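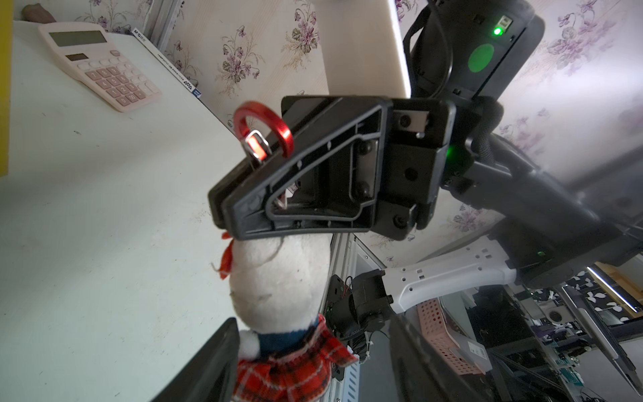
Chapter 11
Depreciation, or Where the Money Went

After reading this chapter you should be able to:
Say what depreciation is without using the word "value" in a way you will regret
Work out a yearly charge by the straight-line method
Decide when the clock starts and when it stops
Explain to an owner why a machine that still works is worth nothing on paper

11.1 The mixer in the back room

On 26 Jan 2021 Imani Gachanja bought a dough mixer for her bakery, Dumora. She paid $1,546 for it, delivery included, and plugged it in the same afternoon. Her bank balance went down by $1,546. So far everyone is in agreement.

The trouble starts when she sits down to work out how the bakery did that year. Her first idea, and it is most people's first idea, is to treat the mixer like flour. Flour was bought, flour was used, flour is an expense. But the flour went into bread that was sold within the week, and the mixer is still standing there at the end of the year, asking for nothing but a wipe and an outlet. If she charges the whole price against the first year, that year looks poorer than it was, and each year after it looks richer, as though the dough had learned to knead itself.

Her second idea is to charge nothing. The mixer cost $1,546, she still has it, and so she has lost nothing. This is a cheerful way to keep books and it works right up to the morning the mixer dies, when the full amount arrives as an expense in a single lump and the owner says some things about accounting.

Depreciation is the compromise between these two. It takes the cost of a long-lived asset, less whatever we expect to get back for it at the end, and spreads that amount over the years in which the asset earns its keep.

Read that definition again and notice what it leaves out. It makes no promise to tell you what the mixer would fetch if you sold it today. Students will nod at this point, and about half of them will write the opposite on the final.

11.2 Three guesses, one of which is a receipt

To depreciate anything you need three numbers.

Cost. This is what was paid to get the asset in place and ready to work. It includes delivery and installation. It does not include the sandwich you bought the man who carried it in, however grateful you were. Cost is the one number of the three for which there is a piece of paper.

Salvage value. This is what you expect to get for the asset when you are finished with it. A dealer in used kitchen equipment, Kopecký, told Gachanja he would probably give her $200 for the mixer at the end of four years. He would not put it in writing, so we are already in the land of estimates.

Useful life. This is how long the asset will be of use to this business, which may be a good deal shorter than the time it will physically hold together. A delivery van may run for 20 years. If the company trades in its vans every five, the useful life is five, and the van's opinion is not sought.

The cost less the salvage value is called the depreciable amount. For the mixer:

Cost: $1,546
Less salvage value: $200
Depreciable amount: $1,346

Spread evenly over four years, that comes to $336.50 a year. This is the straight-line method, named for what you get when you plot the mixer's book value on a graph, and it is by far the most common method in small firms. Its great strength is that it can be done on the back of an envelope. Section 11.5 covers the methods that need a larger envelope.

11.3 What goes in the books

Each year Gachanja records a depreciation expense of $336.50. The other half of the entry does not go to the mixer's own account. It goes to a separate account called accumulated depreciation, which sits underneath the mixer on the balance sheet and grows a little gloomier every year.

Why keep them apart? A reader who sees only a net figure can't tell a nearly new cheap machine from a very old expensive one. With both numbers in view, the reader can see that something cost $1,546 and that most of it has been used up, and can begin to worry on the owner's behalf.

The difference between the two is the book value:

At purchase: $1,546.00
End of first year: $1,209.50
End of second year: $873.00
End of third year: $536.50
End of fourth year: $200.00

We have given the first year a full charge even though the mixer missed most of January. Many firms do this for anything bought in the first half of a month. Others work to the day, and a few take half a year's charge no matter when the asset arrived. Pick one policy and stick to it. Changing every year to suit the profit figure is also a policy, but auditors have a different name for it.

11.4 When the guess is wrong

It will be. Grímur Bjarnason runs a small print shop, Skorkorier, and in his first year of business he gave his paper cutter a useful life of five years. The cutter reached the end of its fifth year in excellent health. Its book value was zero, and it was trimming menus every morning with no sign of having been informed.

Bjarnason wanted to know if he could carry on depreciating it. He could not. Once the depreciable amount is used up there is nothing left to spread, and the asset stays on the books at its salvage value (in his case nothing) until it is sold or scrapped. Had he spotted the problem in year three, he could have changed his estimate then and spread the remaining amount over the longer life. The years already reported would have stayed as they were. A change in an estimate looks forward only.

Before going on, find something you own that cost more than a week's groceries and that you have had for over a year. Write down its cost, a salvage value and a useful life, and work out its book value today. Keep the page. You will need it in Section 11.6, where we sell it.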